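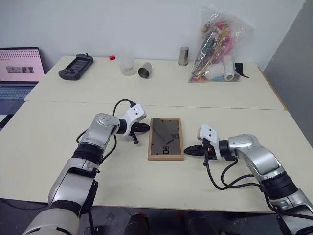 Torhüterschläger richtig tapen

Drucken | Als E-Mail versenden

Benötigt werden weißes Gewebeband für den Knauf, schwarzes für die Kelle, eine Schere und Schlägerwachs. Altes Band und Klebereste vorher vollständig entfernen.

1. Knauf: Das Band am Schaftende ansetzen und so lange übereinander wickeln, bis ein fester Wulst entsteht. Der Knauf muss mit der Stockhand im Blocker sicher zu greifen sein.

2. Schaft: Unterhalb des Knaufs eine Spirale aus verdrilltem Band legen, danach glatt überwickeln. Länge des Griffbereichs: 32 cm.

3. Kelle: An der Ferse beginnen und zur Spitze hin wickeln. Jede Lage überdeckt die vorige zur Hälfte. Falten sofort ausstreichen - sie lenken flache Schüsse unkontrolliert ab.

4. Abschluss: Überstand an der Spitze entlang der Kante abschneiden, Band andrücken und dünn wachsen. Die Unterkante nicht doppelt tapen, sonst liegt die Kelle nicht plan auf dem Eis.

Vor jedem Spiel die Ferse prüfen. Dort reißt das Band zuerst - eine einzelne schadhafte Stelle kann überklebt werden, bei mehreren die Kelle neu tapen.

Text: Houda El Ouafi

Seite drucken | Artikel per E-Mail empfehlen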